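Drestuvby Shared Kitchen: Fittings and Storage Group
Minutes of the meeting held on Wed 17 May

Present: Ekua Amegashie (chair), Tainá Toledo (minutes), R. Barbosa, one member by telephone
Apologies: none received

1. Minutes of the last meeting

Agreed as a correct record, with one change. Under item 4, "drawer stop" should read "drawer runner".

2. Crockery storage

The group reviewed the change from stacked to upright storage for plates. Plates are to stand on edge in the wooden rack in a fixed order: grey at the front, light blue next, yellow at the back. Mugs are to hang from the pegs of the mug rack and are not to be placed inside one another.

TT asked whether the order of the plates mattered. EA replied that a fixed order makes a missing plate easier to spot at the evening check. RB did not think this needed a written rule. It was agreed to keep the order and leave it off the wall notice.

The mug rack will stay forward of the plate rack, with the wicker basket to its right. RB will measure the clear space between the two racks.

Action: RB, measurement to TT before the next meeting.
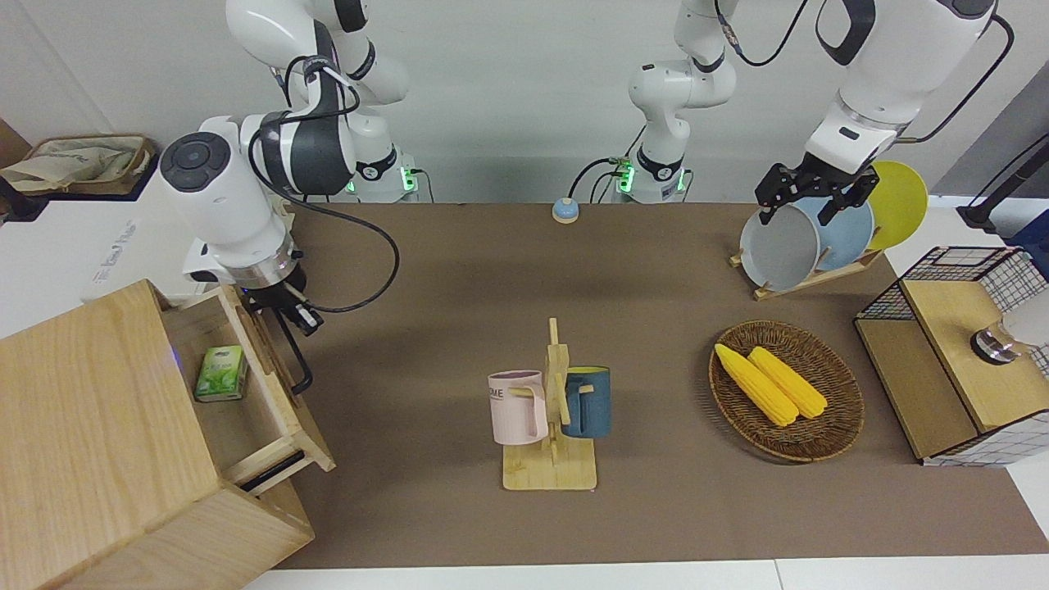
3. Drawer cabinet

3.1 Contents. The top drawer is for small packets only. Cutlery remains in the wall unit. The group discussed whether tissues should be kept in the drawer or on the counter. Agreed: in the drawer, laid flat, towards one side, so that the remaining floor of the drawer can be used.
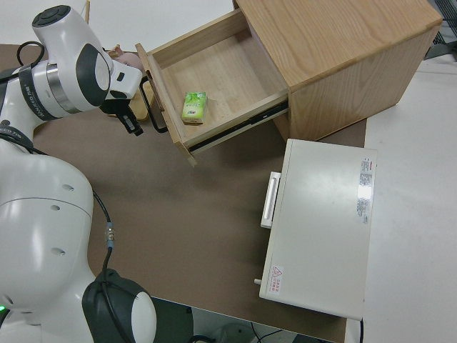

Item 3.1: top drawer open, with green tissue packet.

3.2 Runners. The member on the telephone reported that the replacement runners quoted by Stomwood are 300 mm long. The present ones have not been measured. No order will be placed until they have been.

3.3 Handle. RB proposed changing the black handle for a recessed pull. EA was against this, as the existing handle can be used with a full hand. Not carried.

3.4 Lining. TT had obtained a price from Pimulico for a cut-to-size drawer liner. The firm's reference is 226. The price was thought high for one drawer. Deferred to July.

Action: TT to ask for a price without cutting.

4. Counter and worktop

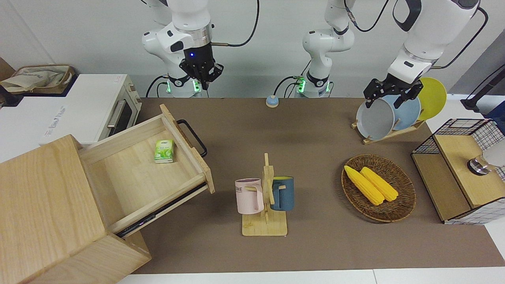
Reading time for this item: 2 minutes

The toaster oven stays on the white counter behind the table. EA asked that the area in front of its door be kept free when it is in use. The lined woven basket is to remain at that end for the present, though RB would prefer it on a shelf.

The brown mat is to be wiped from the back edge forwards. Racks should be lifted for this and not pushed, to avoid dragging the mat. TT noted that the cleaning sheet still refers to the old mat and gives the wrong size.

There was a longer discussion about how far the cabinet drawer may be left open. Fully extended, it takes up working space on the table. It was agreed that the drawer may stay open while items are being put away and should be closed before plates are carried across.

Action: TT to correct the cleaning sheet. EA to add the drawer rule to the wall notice.

5. Budget

Spending to date is nearly 2000, against the sum agreed for the year. Claim 31 is outstanding and needs a receipt. RB believes the receipt was handed in with the previous batch and will check.

6. Any other business

EA asked for the spare key to the wall unit to be labelled. Agreed.

7. Next meeting

July, date to be set by EA. Items 3.2 and 3.4 to be carried forward.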